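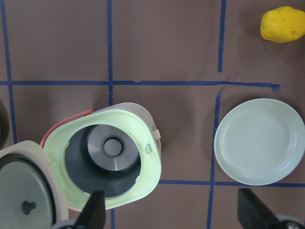
Someone replying to last night's post asks whether the button in the middle of the heating plate can be pressed down to start the cooker, and whether it matters if rice gets round it.

No to the first, yes to the second. It's the thermal sensor. On basic cookers it sits on a spring and the bottom of the inner pot pushes it down. The start switch is on the outside.

While there is free water in the pot the base stays near boiling point. Once the water has been absorbed the temperature climbs, the sensor registers that, and the cooker drops to keep-warm. There is no timer in the simple ones.

A grain of rice on the plate tilts the pot. Contact is then poor on one side and the sensor reads low or late. Symptom: scorched patch at the bottom, underdone rice opposite.

Cleaning: unplug, let it go cold, pot out. Wipe the plate with a cloth wrung nearly dry. Never pour water into the cavity. Stuck starch comes off with a wooden skewer, then the cloth again. 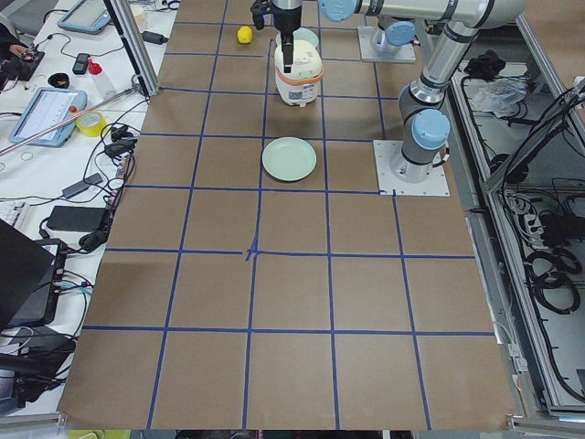

Then dry the outside of the inner pot before it goes back in. Water between pot and plate spits, marks the metal and delays the heating. Turn the pot a little left and right once it's seated so that it settles on the sensor.

Same goes for the inside of the lid. Starch collects there and in the steam vent. If the inner panel comes off, wash it in the sink. If it doesn't, use the damp cloth, and leave the lid open until the panel is dry.

Quantities, as I was asked for those too. My Skirko cup holds less than a standard measuring cup, so the lines in the pot only work with the cup that came in the box. Lost the cup? Weigh the rice and stop using the lines.

For plain long grain I use 90 g of dry rice a head, rinsed until the water is only slightly cloudy. Serves 4 from one pot with a little left over. Leave the lid shut for some 6 minutes after the switch clicks over, then fluff.

Serving plates: shallow with a proper rim. Flat ones lose sauce over the side and bowls trap steam under the rice.

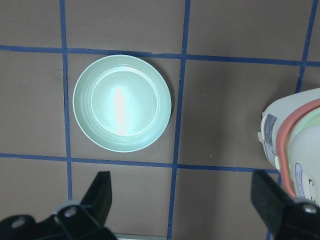 Ullby, November

Follow-up on keep-warm. I put a probe in the middle of a full pot on Monday and it read 88 °C shortly after the changeover. It fell slowly from there. The edge was drier than the centre, as expected.

Keep-warm is for the length of a meal. Leftovers should come out, be spread on something shallow to cool quickly, and go into the fridge within the hour. A deep tub of hot rice stays warm in the middle far too long.

The Vlček has a separate keep-warm element in the lid and the Ernwood doesn't. Less condensation drips back with the Vlček. I can't detect a difference in the rice itself.

Brown rice next. It needs more water and a soak, and I haven't settled on the ratio.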